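Fostwood Neighbors Help
Kitchen and Pantry
Viewed 3,262 times

Apples in the fridge: loose on the shelf or left in the basket?

Lotte Segers
July 22, 2018

Hi everyone, long time reader, first time I've needed to ask something! We're at the start of apple season over here (the early red ones) and I've signed up for the fruit share from Geerts again. Last summer I just left everything sitting out in a basket and by the second week half of it had gone soft and mealy. My youngest called them "sponge apples" and wouldn't touch them, and I ended up making applesauce in a heat wave, which I do not recommend.

So this year I want to use the fridge from day one. The top compartment has a nice wide flat shelf and I've cleared out whatever was living there (two jars of the same mustard, both open, how does that happen). The table is right next to the fridge, so the fruit comes in the door in my yellow plastic basket, the basket goes on the corner of the table, and from there the apples go in. Very short trip!
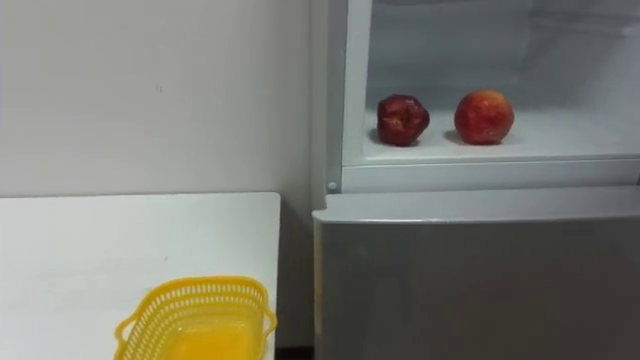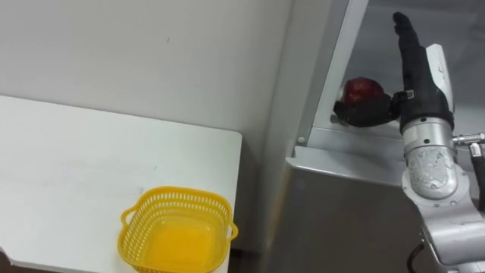
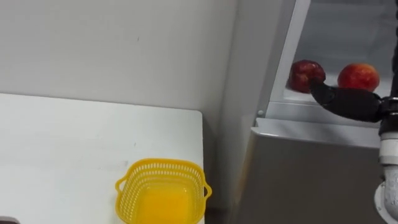
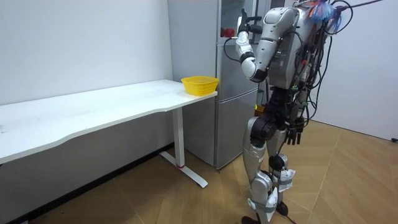

What I can't decide is whether to put them on the bare shelf or to slide the whole basket in, fruit and all. The basket has little slots all over the sides, so I figured air would get through, and with the handles I could pull the lot out at once when I want to wash them. But it's pretty wide and I'd lose a good part of the shelf. My mother always wrapped each apple in newspaper and kept them in the cellar, but I don't have a cellar and I don't get a newspaper either.

A few other things I keep going back and forth on:

Do I wash them before they go in or when we eat them? They come a bit dusty.

Should they touch each other? I've been leaving a bit of space between them, but once the August delivery shows up I don't see how I can keep doing that.

And does it matter what else is in there? I've heard apples make other things spoil, but I've also heard that's only bananas.

One more and then I'll stop, I promise. The table doesn't go all the way up to the fridge, there's a narrow gap at the end, and if an apple rolls off the corner that's where it goes. Getting it back means lying on the floor with a wooden spoon. Has anyone found a good way to close a gap like that without moving the fridge? I'm not sure if I'm supposed to leave the space there for air.

Thanks in advance, you all saved my tomatoes last year!

Arnout Van Hecke

Hi Lotte. I've been keeping apples for years, mostly because my father-in-law has three trees and no off switch, so I'll go through what I can.

Loose on the shelf is fine. So is the basket. The slots are a point in its favor, and the main thing you don't want is a sealed plastic bag, where the moisture collects and you get brown spots. Where I'd disagree with using your basket is just the space. A wide basket with six apples in the bottom takes up as much room as a wide basket with thirty. I keep mine loose while there are only a few and move them into something deeper once there's a real pile.

What a basket or a box does do is catch the one that goes bad. If an apple rots on a bare shelf you're scrubbing the shelf. You could also just put a dish towel down - a thin one, folded once. It stops them rolling, too. Take it out and wash it every couple of weeks.

Washing: leave them dusty. Rinse them when you're going to eat them. Apples have a natural bloom on the skin that helps hold the water in, and when you wash them early you rub it off and then you put them away damp. If there's real dirt on them, wipe it off with a dry cloth.

Touching is OK for apples that are sound. It's the bruised ones you have to worry about. I sort mine on the table before any of them go in. Anything with a soft spot, a split at the stem or a wormhole goes in a bowl to be eaten that day or the next, and only the perfect ones go in the cold. Then I look through them once a week. It takes two minutes, and I've lost hardly any since I started doing it.

About other food, you heard right, it's not only bananas. Apples give off ethylene gas, and it'll yellow your lettuce and broccoli and make carrots taste bitter. If you can give the apples the top compartment and keep the greens down in a closed drawer, you're in good shape. Keep them away from potatoes, too, although those shouldn't be in the fridge anyway. Cheese and eggs don't care about the gas, but butter will pick up the smell if you leave it uncovered.

For temperature, you want it cold but above freezing. Mid-thirties Fahrenheit is ideal. Push them all the way against the back wall in some fridges and they'll freeze, and a frozen apple is finished, it goes brown and glassy when it thaws. I'd stay a couple of inches off the back until you know how yours behaves. Put a cheap thermometer on the shelf overnight and check in the morning.

And please be realistic with the early ones. Summer apples just don't keep like the fall ones do. Three weeks, maybe four if they were picked a bit firm. If you can choose what's in the August delivery, ask Geerts which of their varieties is the keeper and order more of that one.

As for the gap, I'd leave it. Look in the booklet for your model, because most fridges want a little clearance at the sides, and it's also where you'll be glad to get a broom in. Put the basket farther in from the corner and the problem mostly goes away. Or put a strip of wood along that end of the table so nothing can roll off. I did that on my workbench for screws.

kitchenmouse

just put them in the fridge lol. mine live in the drawer next to the beer and they're fine

the towel thing is good though

for the gap I stuffed a pool noodle in there. ugly but it works, cut it to the length you need with a bread knife. my fridge is from Matus and it hasn't complained so far

Lotte Segers

Oh this is so helpful, thank you both! Arnout, I did the sorting thing this morning and found one with a soft patch right by the stem that I would absolutely have put in with the rest, so that one got sliced up for breakfast. I've gone with loose on the shelf with a towel for now, and the basket is staying on the table as the "in between" place. I'll switch over to a deeper box when the big delivery comes.

I measured the temperature, too (borrowed the thermometer from my fish tank, don't tell anyone) and it says 41 in the front and 36 farther in, so they're sitting toward the middle. Is 41 too warm or can I live with that?

kitchenmouse, I love the pool noodle, but my husband read it over my shoulder and said no before I'd finished the sentence. We're going to try the wood strip.

Arnout Van Hecke

41 won't hurt them, they'll just ripen a little faster. Turn the dial down one notch, wait a full day and measure again before you change anything else. And eat from the front.

Would you let me know how the strip works out? I'd screw it on from underneath if you don't want to see the heads, but check how thick the top is first so you don't come out the other side. Ask me how I know.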